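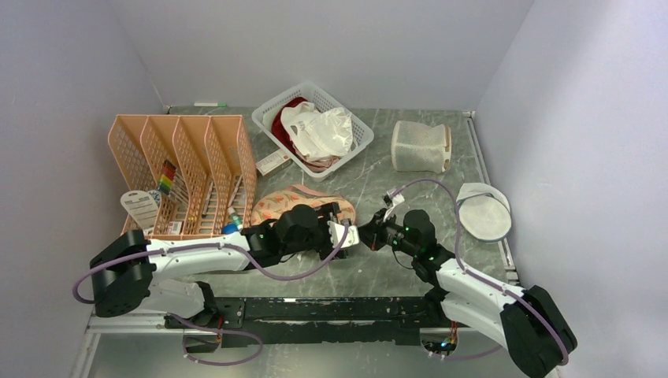
# Moving the sourdough to a cooler room

I have been baking the same loaf for a long time and I only changed one thing this August, which was where the dough sits overnight. It made more difference than any flour I have bought.

Our kitchen faces west. By late afternoon the counter is warm to the touch and it stays that way until well after dinner. In winter I mix at 8 p.m., leave the bowl out, and shape before breakfast. In summer the same routine gives me a bowl of soup. The dough rises, passes its peak while I'm asleep, and by morning it smells like nail polish remover and won't hold a shape.

For a few summers I dealt with this by using less starter. I went down to 38 grams for 440 grams of flour, then lower. It helped a little. The bread came out bland, though, and on the hottest nights it still went over.

Then Ferhat Tokgöz came by to return a cake tin and asked why I didn't put it in the basement. I had no good answer. I had always thought of the basement as damp, and I suppose I thought damp was bad for bread. The bowl has a lid on it. It doesn't matter.

## What I do now

I mix in the kitchen after dinner. Flour, water, salt and starter all go in together. I used to hold the salt back for an hour and I stopped, mostly out of laziness, and couldn't taste the difference.

I do two rounds of folds, half an hour apart, while I'm washing up. Then the bowl goes down to the shelf next to the water heater. I tried the floor first, and it was too cold there. The dough had hardly moved by morning and I ended up baking at lunchtime. The shelf is about right.

In the morning the dough is domed and a bit wobbly, with a few bubbles at the edge of the bowl. I shape it, put it in a floured basket, and give it another 2 hours upstairs before the kitchen heats up. I bake in a lidded pot, lid on for the first part and off for the rest, until the crust is darker than I think it should be. My wife prefers it paler. We take turns.

## Flour

I was buying the Vendmont bread flour until the shop near us stopped carrying the large bags. I now use Balaskas, which takes more water. If you switch between the two, add the last of the water slowly. My first loaf with it was dry and tight, and I blamed the basement before I worked out it was the flour.

I also add a handful of whole rye. More than that and the loaf gets heavy. Thanasis Xenos makes his almost entirely with rye and bakes it in a tin, and it keeps for a week. I like it with cheese but wouldn't want it for toast every morning.

## Things that went wrong

I forgot a bowl down there once when we went to my sister's for 4 days. It had grown a gray skin and I threw it out, lid included, and had to buy another.

I also tried putting the shaped loaf in the fridge overnight, which plenty of people like. Ours is small, and the basket only fits if the milk comes out. The crust blistered nicely. The crumb was more sour than either of us wanted, so I've gone back to the shelf.

The starter has stayed in the kitchen. I feed it in the morning now instead of at night, and in this weather it's ready by mid-afternoon. I put it in the fridge if I'm not baking the next day.

I'll move the bowl back upstairs when we start running the heating. Until then there is a towel on the basement stairs that I keep meaning to pick up, and two loaves in the freezer.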